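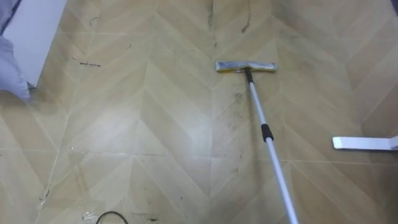

The chevron vinyl and the flat mop, April.

Last updated: April

Home | Rooms | Cleaning | Archive | Contact

I put off the floor in the back room for most of the winter. I sweep it when I remember, but sweeping only gets you so far with vinyl like this. The dust goes into the seams and stays there, and the hair sticks to whatever is left behind.

The chevron print doesn't help. On a tan pattern with that many lines in it, you can walk past a lot of dirt before you notice any. Then the light comes in around 7 in the morning and you see every speck.

My method is the same each time. Sweep first, along the walls and then toward the middle. Mop with warm water and a small squirt of dish soap — less than you think, or the floor ends up sticky. Change the water when it turns gray. Go over it again with plain water and leave the door open.

The mop is a flat one with a telescoping pole. I got it at the Drostgate store and have used it in every room since. I set the pole a little longer than I need, which saves my back. The pad goes in the wash with the old towels, no softener.

For the dark lines along the seams I use an old toothbrush and baking soda paste. It takes some of it out. The scuffs I have mostly given up on. New vinyl for the room was priced at 2,721 at Mahlangu, before fitting, so this floor is staying.

Next I want to do the baseboards.

3 comments

tilefan37: Try a damp microfiber cloth before you mop. It picks up the hair better than a broom does.

Grayhouse: Same pattern in my hallway. I gave up on the seams too.

p_marlow: Does the pad hold up in the dryer? Mine shrank.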